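Unstead Property Services: Members' Newsletter
Jun 12, 2021

Changes to the out-of-hours repair and drying service

Members will be aware that the arrangements for emergency repair after escapes of water have been under review since December. The review is now complete, and this item sets out what will change, what will stay the same, and what members are asked to do before the new arrangements take effect.

The service covers business premises and managed flats in the Unstead area. It deals with burst pipes, leaking tanks, failed washing machine hoses, blocked gullies and the drying of rooms afterwards. It does not cover flooding from rivers, which remains a matter for each member's own insurer, nor does it cover damage that has developed slowly over a long period.

From the start of the new arrangements, calls made outside office hours will be taken by Bestik, who already handle our daytime calls. Members will no longer need to keep a separate night number. The person taking the call will ask for the membership reference, the address, the location of the stopcock and the name of someone who can let the contractor in. Calls cannot be passed on without an address, and members are asked to make sure that night staff and cleaners know the postcode of the building in which they work.

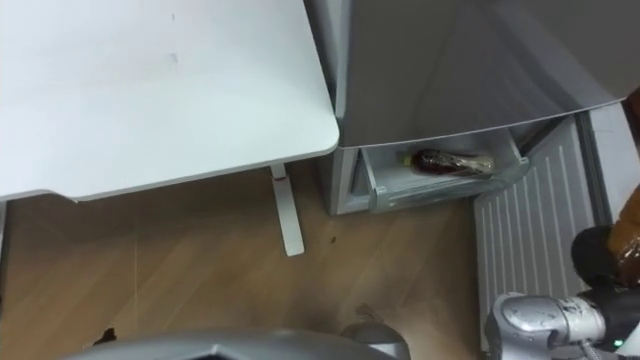
Attendance and first visit

Two contractors have been appointed. Donati will attend premises north of the railway and Wuker will attend those to the south. Each has agreed to cover for the other in periods of heavy demand, and members should not be concerned if the name on the van differs from the one they expect.

On the first visit the contractor will stop the leak where it is safe to do so, remove standing water and take moisture readings from walls and floors. A copy of the readings will be left with the occupier. Members should keep this sheet, as insurers often ask for it some weeks later and a second copy takes time to obtain.

The call-out charge for members is £200 and includes the first 2 hours on site. Non-members who telephone the service will be quoted separately. Drying equipment is charged by the day, up to a limit of £900 for any single room. Work beyond that limit requires written approval from the member before it begins, and an email is sufficient for this purpose.

Morena Donati has asked us to remind members that drying machines must be left running overnight. Several jobs last winter had to be extended where occupiers had switched the machines off on account of the noise. If the noise is likely to cause difficulty, for example where people are sleeping in the next room, please raise this with the contractor on the first visit so that the machines can be placed elsewhere or a different type supplied.

The cost of electricity used by the equipment falls to the occupier. Many policies allow it to be claimed, and meter readings should be taken when the machines arrive and again when they are collected.

Floors and fitted furniture

The review received more comments on floors than on any other subject. Timber floors can take a long time to dry from beneath, and the surface may feel sound while the boards underneath are still damp. Under the new terms, the contractor will return to take a second set of readings before any floor is refixed, sanded or covered. There is no extra charge for this visit.

Members are asked to refrain from laying carpet or vinyl over a floor that is still being monitored. Rosario Sorrentino, who led the review, found that most of the repeat claims he examined involved a covering laid too early — in one case on the day after the leak.

Desks, shelving and cabinets should be moved clear of affected walls where this can be done safely. Fitted units will not be removed without the consent of the owner of the building. Tenants should therefore establish now who is able to give that consent, and keep the telephone number with their other emergency details.

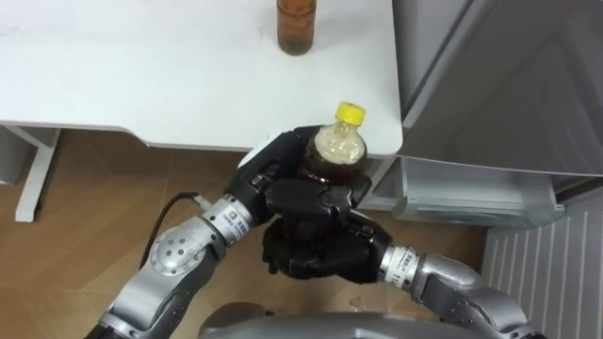

Complaints and comments on the service

Complaints should be made in the first instance to the contractor. If the matter has not been settled within 9 working days, it may be referred to Manuela Fiore at the Unstead office, who will write to both parties. Please include the job number, the date of the first visit and copies of any readings. Photographs are helpful but are not required.

A short guide to the new arrangements will be posted to each member, together with a sticker giving the single telephone number. Further copies for branch offices may be requested from reception. Managing agents with several buildings should state how many they need.

Ottmar Rathjen has retired from his post as technical adviser, having held it since the service was set up. The office records its thanks to him for his patient work on the original drying standards, large parts of which are carried forward unchanged. Enquiries on technical matters should now be addressed to Vittoria Marino.

Members whose contact details have changed are requested to notify the office in writing. Where keys are held by a third party, the name and night telephone number of the keyholder should be given as well. Forms already submitted during the review do not need to be sent again.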